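La espátula no se cansa
En la cocina central de Vosinen, los cocineros llevan meses discutiendo con una pantalla. Va ganando la pantalla, aunque por poco.

La primera empleada nueva que conocí en Vosinen no tenía taquilla ni opinión sobre el café de la máquina. Vivía en un monitor de la segunda planta, encima de los fogones, y ensayaba con una espátula negra.

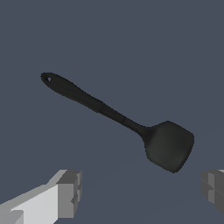
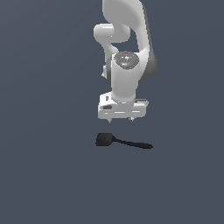
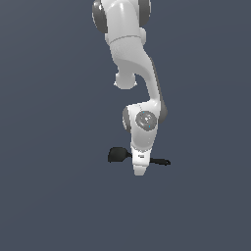
La espátula y el robot, en el simulador.

Damian Adamczyk lleva 11 años en la plancha y ahora dedica dos mañanas por semana a explicarle a un programa lo que sabe hacer con la muñeca. Le han puesto un título, «referente de proceso», y ninguna subida de sueldo. «Mi madre cree que me han ascendido», cuenta. «No he querido disgustarla.»

De la cocina salen 4000 raciones diarias para comedores de empresa y dos hospitales. La dirección contrató a Pronton, una integradora pequeña, para que un brazo se ocupe de la plancha en el turno de madrugada, el que no quiere nadie y del que, por tanto, todos se han vuelto de pronto muy celosos. El plus de nocturnidad paga bastantes hipotecas en este edificio.

El proyecto se llama Lis. En la plantilla lo llaman «el becario».

Lo primero que cambió fue el vocabulario. Una hamburguesa se voltea cuando está, y ese «cuando está» ha ocupado ya tres reuniones. Los ingenieros pedían un número. Los cocineros ofrecían un sonido, un olor y, en el caso de Adamczyk, cierta manera de resistirse la carne al empujarla. Quedó todo recogido en un documento de 67 páginas que los de Pronton citan con reverencia y que en la cocina sirve para calzar la puerta de la cámara.

Lo segundo fueron las manos. Antes de estas sesiones cada cual cogía los utensilios como le daba la gana; ahora se pillan unos a otros mirándose el agarre. Una compañera de emplatado descubrió que lleva media vida sujetando la espátula demasiado arriba, y desde entonces le duele el codo. Antes no le dolía.

La empresa asegura que no habrá despidos y habla de «recolocación hacia tareas de valor». Pregunté cuáles. Me enseñaron una diapositiva con una flecha. Amer, la consultora que la dibujó, prefirió no comentar la flecha.

El comité ha pedido que el compromiso conste por escrito antes de December, como figura en la plantilla inglesa del calendario que nadie ha traducido. Mientras, en el turno de noche siguen siendo los mismos de siempre, con la misma plancha y una radio que solo coge una emisora.

Adamczyk no le guarda rencor al becario. Le molesta más que le pregunten si tiene miedo, normalmente personas que trabajan sentadas. Lo que pide es modesto: que el día que el brazo baje a la cocina, alguien le enseñe también a rascar la plancha al acabar. De eso, en el documento, hay media página.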